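Support > Data Tools > Episode QA

Policy drops chopsticks class after retrain, cutlery sorting task

Status: open, waiting on relabel
Opened 2022-07-29
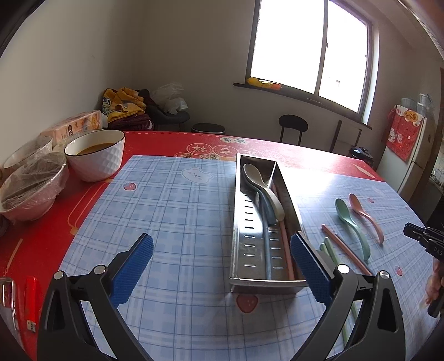
Retrained on the new Clovness batch last night. Spoons fine. Chopsticks now basically ignored, policy goes to the caddy, hovers, goes back for another spoon. Old checkpoint did not do this. Same config, same seed, only the data changed.

Setup: two hand-held grippers, both hands recorded, home kitchen tables. 700 episodes in the batch. Task is spoons and chopsticks into a steel caddy with a divider. Training on Vostico, default crop.

Tried so far:

- rolled back to old checkpoint. Chopsticks work again. So not the rig.
- checked left/right sync. Off by 2 frames in a few episodes, fixed, no change.
- turned off color jitter. Slightly better on pink, nothing on light green.
- retrained without the patterned table mats. Worse on everything, put them back.

Update: think I found part of it. The auto segmenter cuts an episode when the gripper stays closed too long without the object moving. Thin things need a slower grasp, people fiddle to get a chopstick off a cloth. So it trims the start of the grasp and keeps only the carry. Policy never sees how to aproach one. Spoons get picked up fast so they survive.

Pulled 18 chopstick episodes by hand and watched the raw video next to the cut version. Grasp missing in all but 4 of them.

Also a second thing, not sure how much it matters. When a chopstick lies so it runs behind a finger in the view, the Prieto tracker loses it and tags the segment "no target". Those get filtered out before training. Was not filtered in the old batch, tracker was off then.

Update 2: raised the idle limit in the segmenter, reran on the 18 only. Grasps are back. Have not rerun the full batch, queue is full.

To do:
- rerun segmenter on all 700
- stop dropping "no target" segments, flag them instead
- retrain, same seed, compare per object and not just total success. Total barely moved wich is why this got through
- someone confirm whether the Grikix export has the same idle limit. If yes the bowl stacking set needs a look too

Leaving open till the retrain is done. Probably August.

Related tickets
Segmenter splits one grasp into two episodes
Left and right gripper streams drift on long recordings
Tracker swaps IDs on same color spoons
Per object success missing from eval report
Grikix export: empty gripper width column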